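Notebook, housing group
October 17, 2019

Subject today: perch heights and litter in house 2, and what we must have ready before the welfare assessor comes. I write this mostly for myself, but Siyabonga asked that I put it in the shared folder, so please excuse the order of things.

First the state of the birds. House 2 has 400 laying hens in the trial pens, divided as before: Pens A and B with the old straight perches, pens C and D with the stepped ones from Lozano. The birds in C and D were moved in July together with the others, so they all have the same age and the same history from rearing. I repeat this because in the last meeting there was confusion, and somebody believed that pen D came later. It did not.

Keel bones. Siyabonga Sibiya did the palpation this morning and I held the birds and wrote. We took 30 birds from each pen, after lights down to blue, which makes it much easier to catch them without a panic. He scores without knowing what I wrote the last time, and I keep the old sheets closed in the office. Scores are in the binder, green tab. I have not yet made any comparison and I do not want to guess from memory. My feeling while writing was that the stepped pens had fewer of the strong deviations, but a feeling is not a result and I was also busy with a hen that did not like my sleeve. 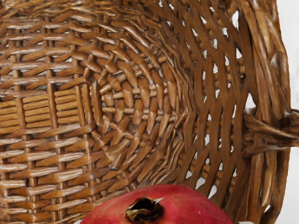
What I noticed more is how they come down. In pens A and B the hens stand at the edge of the top perch for a long time, look down, turn around, look again, and then go with a heavy landing. In C and D most of them take one step to the middle rail and then jump to the litter. The ones who still go directly from the top are, I believe, always the same birds, but we have no leg rings in C so I cannot prove it. Rings are ordered from Kolach. They wrote that one color is missing, and I answered that we take any color except white, which is impossible to see on these birds.

Litter. Pen B is not good in the corner by the nipple line. The top has made a crust again, and under it the material sticks together when I press it in the hand. I broke the crust with the fork and took out two buckets. Pens A and C are fine, it falls apart in the fingers. Pen D is fine except directly under the perches, where it is normal.

The reason for pen B is the drinker, I think. We have the Fluline regulators on all four lines, and the one for B was set higher than the others. I do not know who changed it. I set it back to the same mark and wrote the position on tape on the pipe. If someone needs to change the pressure, please do it, but write the date and your initials on the tape. I will look at the corner each day until it is dry for one whole week.

Foot pads: only looked at the same 30 birds per pen, in the same handling, so the hens are not caught two times. Two birds in B have small dark lesions, both feet. I marked them on the leg with the blue spray and Siyabonga will look at them again after the litter is corrected. No open wounds. No swelling that we could feel.

Pecking substrate. The Fumitz blocks are nearly finished in pens C and D and almost untouched in A. It is the same product from the same pallet, so I moved the block in A from the wall to the middle, close to the lucerne net, to see if it is only a question of place. I know this is a change during the trial. Tapio Lindqvist agreed on the telephone that enrichment is not what we are measuring, but he wants it in the notes, so now it is in the notes. He also asked that we do the same in B for equal treatment, and I did this before lunch. 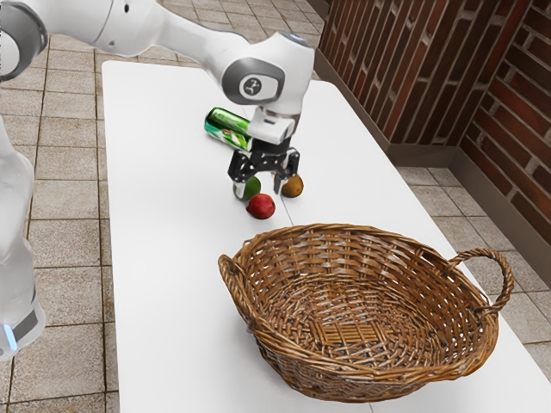 Can we put the stepped perches into pens A and B now, if they look better? We should wait until the last scoring is done, because otherwise there is nothing left to compare with.

Tapio does not like this waiting and I understand him. If the birds in A and B have more damage, then each week costs them something. We agreed on a limit last spring and it is written in the protocol, page 2: if the difference in severe scores passes the limit at any scoring, we stop and give all pens the steps. So the comparison must be done quickly and by a person who did not score. I asked Tapio to do it himself. He has the sheets in scanned form and will answer before the end of the week.

For the assessor. She wants to see mortality records, the light program, the alarm test and the plan for when the ventilation fails. Mortality records are complete. The light program is printed but it shows the old dimming time – we changed it to a longer dusk, so that the hens have time to find a place on the perch – and the printed page must be replaced. Alarm test: done, signed. Ventilation plan: I found the paper, but the telephone number for the electrician is the old one. Correct it by hand and sign beside it, this is enough.

She will also ask for the outdoor area, and here I have less to be proud of. The range has 3000 square meters and the hens use the first strip by the popholes and very little more. The willow cuttings we planted are alive but they give no cover yet. Siyabonga wants to put camouflage net on poles in a line going outward, so that the birds can walk from shadow to shadow. I think it is a good idea and cheap. We have the poles. The net must be high enough that a person can walk under it, or we will all hate it by winter.

Small things:

The scale in the egg room shows a different zero after it is moved. Do not move it. If you moved it, calibrate.

Pophole 3 closes slowly. I cleaned the rail with a brush and it was better, but not fully good.

One hen in A was broody in the nest, left side. I lifted her out and she went directly back. I will put her with the company of others in the slatted pen tomorrow if she is still sitting. She is eating, I saw it.

Dust masks: last box open.

Siyabonga is right that my handwriting on the palpation sheets is not possible to read when I stand. Next time we bring the folding table into the corridor, and I will write the numbers there.

To do next: ring the birds in C when the rings come, look at the B corner, print the light program, measure the height of the middle rail in both stepped pens one more time, as I have two different values in this book and I do not know which one is true.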